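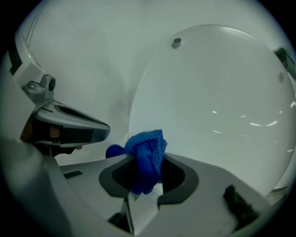

Lorena Tapia asked whether the supply has to be shut off at the street before the inlet valve is changed. It does not. The isolating valve on the branch pipe is enough, provided it closes fully. Test it as in step 2.

## 6. Replacing the inlet valve (Astholm cisterns)

Applies to the Nevach 49 valve only. For older side-entry valves, see the Stititine supplement.

1. Turn the isolating valve a quarter turn with a flat screwdriver. The slot should lie across the pipe.
2. Flush, then wait two minutes. If water still enters the cistern, the isolating valve is faulty - stop and close the main stopcock.
3. Soak up the remaining water with a sponge. 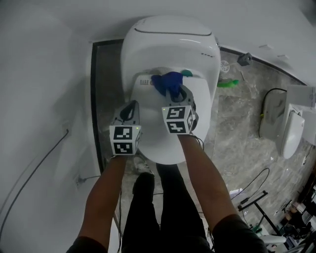

4. Hold the valve body still inside the cistern and undo the supply nut below it. Keep a bowl under the joint.
5. Remove the backnut and lift out the old valve. Discard the old washer.
6. Fit the new valve with its washer on the inside. Tighten the backnut by hand, then a quarter turn with a spanner.

**Caution:** Do not use jointing compound on plastic threads. It can crack the shank.

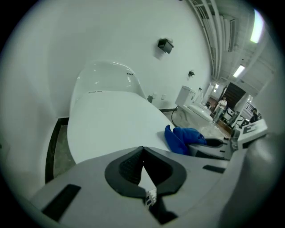
7. Reconnect the supply nut and open the isolating valve slowly.
8. Set the float so that filling stops at the moulded water line. On the Bañez cistern this is 106 mm below the rim.
9. Flush twice and check both joints with dry tissue.

Note: a slight hiss during filling is normal - a hiss after filling is not. Repeat step 8.

Section checked by Lungile Ngubane, 8 August 2026.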